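April 19, 2026

A quiet Sunday, and I have spent far too much of it thinking about cubes. I meant to write yesterday but the tea went cold and so did I, so you get the whole lot in one go, dear diary, and I'm sorry if it wanders.

The long run finished at last. Sorura has now been through 2,000 practice picks, all with the wrist camera and nothing else, and I let myself look at the numbers properly this morning with toast in one hand. The question was always a small one, really. If the arm only ever sees what is right in front of its own fingers, can it still learn to go to the colour we ask for? Clellura, our older method, leans on a second camera up on a post and gets terribly muddled whenever someone bumps the post (me, usually). So the thought was to take the post away altogether and see what happened.

What happened is rather lovely. Out of the 2,000, it went to the wrong cube 628 times, which sounds dreadful written down like that, but nearly all of those came in the early part, when it was more or less guessing. By the last stretch the mistakes had thinned out to a trickle. I drew the curve by hand on the back of an envelope just to enjoy the shape of it - a long lazy slope and then down it goes, like a path off a hill.

There is one thing I don't understand yet, and it has been nagging at me all through the washing up. When a cube sits near the border of what the camera can see, the arm still dawdles. It leans one way, then the other, then makes up its mind. On Jurberg's table it hardly does this at all, and on the Schouten table it does it constantly. Same code, same cubes. I wonder if it is the marks on the tabletop, which I had stopped noticing. A pale brown stain next to a cube might look like something worth bothering about if you have never been told otherwise. I could scrub the table, of course, but then I'd never find out, and I do want to find out!

So tomorrow's plan, before I lose it. I'll do 7 short runs with the cubes out near the corners, then the same again with the cubes pulled in close together, and compare the 2 sets before changing anything else. Slow and dull, and I'm looking forward to it more than I can sensibly explain. I've stuck in one view from the wrist, with red, green and blue all showing, so that I remember what sort of layout I mean by "spread out".
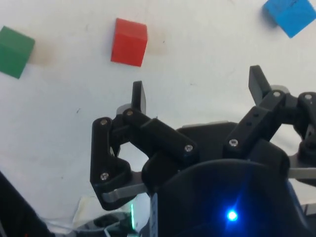
Monday's list

Corner runs first, then the close ones.
Leave the table marks alone for now.
Copy the envelope curve into the proper notebook.
Buy more tea.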